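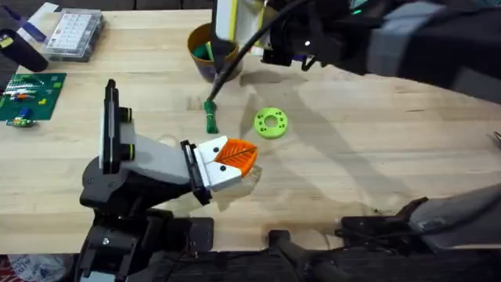
Before we rented the Pivham pair, the worst corner of our workshop was the bench itself, and I say that with love, as the person who made most of the mess. We had the arms for the whole of January on their tidy-up plan, and I promised a few of you I'd write down what we learned about living with them. The first lesson is that you should give them one job and one good container. Ours is the round orange cup up near the middle of the bench, which the two arms can both get to without leaning over each other. I had wanted to put it off in a corner, where I always keep that sort of thing, and Po-yen Chiu (who sold us on the plan, and who is very patient on the telephone) talked me out of it. He was right. Put the container where the arms are happy and teach yourself to reach a little further.

So these are tips, mostly, with a bit of review mixed in. I'll get to whether we're keeping them.

## Getting the bench ready

- **Start with a bare patch in the middle.** It doesn't have to be the whole bench. We keep small electronics along the back left, in lidded boxes where possible, and the arms leave that strip alone once you've marked it off in the setup screen.
- **Pick a plain surface.** Pale wood has worked beautifully for us. Su-chen Lai tried the same kit on a flowery oilcloth at her kitchen table and had a miserable afternoon of it until she turned the cloth over.
- **Deal with your cords first.** Coil them and fasten them before you press start, even the little ones. A long loose cord is the one thing I'd never leave for the arms to sort out, and the booklet agrees with me on page 7.
- **Mind your overhead light.** Shadows from the arms fall right across the work. They seem to cope, but I don't, and I found a second lamp on the other side made it much easier for me to see what I'd left lying about.

## Choosing what to let them pick up

I'd begin with chunky, light things you wouldn't cry over. Soft toys, plastic pieces, a flat ring, a pencil case. Save anything with a motor or a sharp end until you've watched a good many sessions, and even then, take the bit out and switch the thing off first. 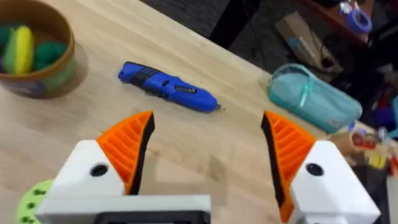 Pads are the other part of this. The Plerkholm finger pads are sold separately, which I grumbled about, but the ribbed kind with a rubber strip along the inside is the kind I'd buy again. Wipe the rubber with a barely damp cloth every Tuesday, or whatever day you do your dusting, and let it dry before you run anything. Please don't use furniture polish. I did, on one finger, thinking I was being kind to it, and for two days everything slid about like soap in the bath.

If you have a mixed lot of objects, set them out with a hand's width between them. I know it feels silly to lay out your mess neatly so that a machine can tidy it — my sister laughed at me for a good long while — but after the first couple of weeks I was leaving more room between things anyway, and I'd call that a benefit of the plan, even if they don't list it in the leaflet.

## What it costs, and the fuss

The plan was 700 for the month, with 70 back if you return the kit in its original box. Keep the box! Ineke Hoekstra flattened hers and put it out with the recycling on the first morning, bless her, and had to write a very sweet letter.

Setting up took me more than 2 hours, and most of that was clamping. Clear your floor on both sides of the bench first, and have a cup of tea ready for the stage where the arms find their own starting positions, as they like to take their time over it. Don't lean on the bench while they do.
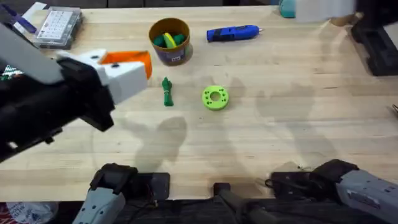
## Labels, bags and other small things

Stick a label on the front of your container with painter's tape underneath, so it peels off cleanly when you change your mind. Hang your trash bag off the end and well below the bench top. Leave the setup screen's "gentle" speed on for the whole first week.

For soft pouches, tuck the loop or ribbon underneath before you start. Elmarie Kekana uses the Jamo add-on for fabric and swears by it, but I haven't tried it, so I can't tell you if it's worth the extra.

As for keeping them, we've asked for one more month. I'd like to see how they manage with seed packets.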